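Gralham Black Cotton Twill, by the yard

Gralham is a mid-weight cotton twill dyed a deep, even black. It is woven for Brorkham and sold by the yard from our own stock. Customers use it for aprons, work shirts, table skirts and light curtains.

The cloth is 41 inches wide, measured between the selvages. We cut in whole yards, with a minimum order of 2 yards. Anything up to 20 yards ships as one continuous length. For larger orders, please ask before you pay so we can check what is left on the bolt.
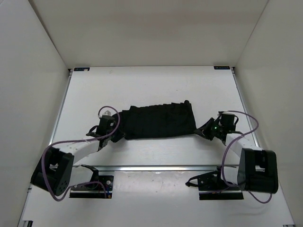
Black cloth held out over a white tabletop.

Wash before cutting. The dye will release some color the first time through, so keep it away from light fabrics. Use cold water and a mild detergent, and hang to dry. A warm iron on the back of the cloth will take out fold lines. Do not bleach.

For sewing, use a size 90 needle and all-purpose polyester thread. Coreo thread in shade 362 is the match we stock, sold separately.

Also in this range: Janssen canvas, a heavier cloth for bags and seat covers, in black and natural.

Cut lengths cannot be returned unless there is a fault in the weave. Sample swatches are available on request. The next delivery of Gralham in navy is due in February.

Page updated January 8, 2026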